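Home | Getting Started | Daily Use | Care and Cleaning | Parts

Section 3: First Wash and Seasoning Your Flikon Stovetop Pot

By Fanni Mészáros, updated December

Welcome, and thank you for bringing a Flikon home! We know how tempting it is to fill it up and put it straight on the stove, but please give it this one unhurried wash first. The metal leaves our Hulasbridge workshop with a thin film of polishing oil on it (perfectly harmless, but it does make a dreadful first cup of coffee), and a little patience now will pay you back every morning.

Before you begin, unscrew the top chamber from the base and lift out the funnel and the rubber gasket. Lay everything on a dish towel so that small parts don't wander off down the drain.

1. Fill a large bowl with warm water and add a small squirt of mild dish soap.

2. Wash each part by hand with a soft sponge. Go gently around the gasket, which can stretch if you tug at it.

3. Rinse under running water until you can't smell any soap at all, and then rinse once more for good measure.

4. Dry the parts with a clean towel and let them stand for 27 minutes with the pot apart.

CAUTION: Do not use steel wool or scouring powder on any metal surface. Fine scratches hold on to old coffee oils, and once they're in there they are very hard to get out again.

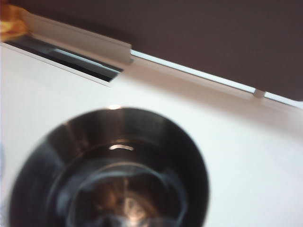
Now for the seasoning, which sounds much grander than it is. You are going to brew three pots of coffee and throw every one of them away. Use the cheapest grounds you can find, or last month's leftovers if you have them.

5. Fill the base with cold water to just below the safety valve.

6. Put the funnel in place and fill it loosely with 17 grams of ground coffee. Don't press it down.

7. Screw the top on firmly, holding it by the body and never by the handle.

8. Brew over medium-low heat with the lid open, and take the pot off as soon as the gurgling starts.

9. Pour the coffee out, let the pot cool completely, rinse it with plain water and repeat 2 more times.

CAUTION: Never open the pot while it is hot. The base stays under pressure for a while after brewing.

NOTE: If steam escapes around the middle, let everything cool, wipe the gasket and tighten again. Arnulfo Carhuamaca at our parts desk will happily send you a new gasket if yours arrived with a nick in it.

Once the third pot is poured away, you're ready for a proper one. Turn to Section 4 for grind sizes, and do use the good beans this time!

Flikon Customer Care, Hulasbridge | Contact us | © Flikon. All rights reserved. | Back to top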